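April 27, 2024
Notes by Dale Boychuk

Equipment budget meeting, Nirnum arms and hands. I took the minutes again, so blame me for the spelling.

We started with the hands. Festness quoted 1870 for a service plan on all of them, and Lepik came in lower but won't cover the finger joints. I'd still go with Festness (I've been saying so since February!). Agreed, and I'll send the order.

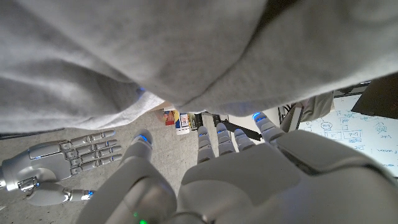

Spare fingertip lights were next on my list, and we went back and forth for ages. I like having the blue lights at the tips, as you can find the fingers even with a big grey cloth hanging over the job. Zerell does a pack for 165, so we're getting two packs.

Cables took longer than I'd hoped. I asked for money for clips and sleeves, and we settled on some 165 for the lot, to come out of the bench budget.

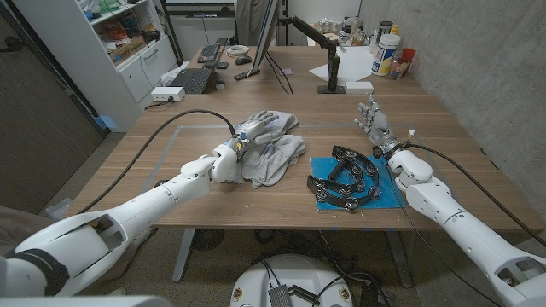 Both arms at the desk, with the glove and the tambourine.

We then got on to a second desk. I'm keen, but we can't place it until we know how much reach the arms need, so I'm measuring up and bringing a floor plan next time. New monitor arm put off for now.
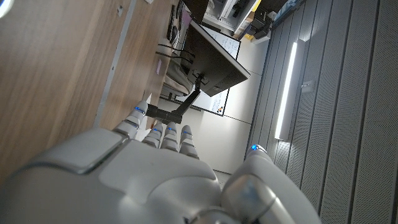
Hand by the desk, monitor and whiteboard behind.

Actions: Festness order, Zerell packs and floor plan, all me. Lepik to be told no, politely.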